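About Clollero

Clollero is a small company with one question: can a machine do the chores at home yet? People ask us this at every visit, and we try to give a fair answer. For most chores the answer is still no. For some of them it is "slowly, and with help."

We began in two rented rooms on Drusgate, and the company now has 61 people. Our first project, Hemport, was about folding towels. It taught us patience. Today most of our time goes to tidying, the work of taking small things from a bed or a table and putting them where they belong.

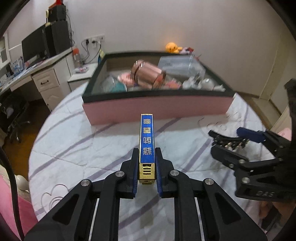 A factory machine meets the same part all day. In a home, each thing is different. A box with hard sides is easy to hold, but a thin plastic bag changes its shape when you touch it, and a round can may roll away. A child of five years manages all this without thinking. Our software does not, and we say so to our customers before they sign anything.

The Cordeiro project is our present work. It studies how to clear a crowded table: which thing to take first, how strongly to press, and when to stop and ask a person. Toys are a good test for us, as they have soft parts, hard parts and strange corners.
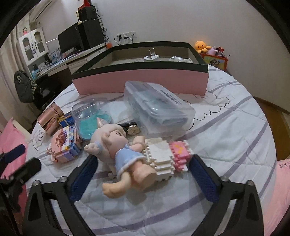
What we do not promise

We do not sell a robot that cleans your house. We sell tidying software to makers of home machines, and we tell them which chores it can do and which it can not. If you would like to visit us on Drusgate, please write to our office first and tell us which chore you like least.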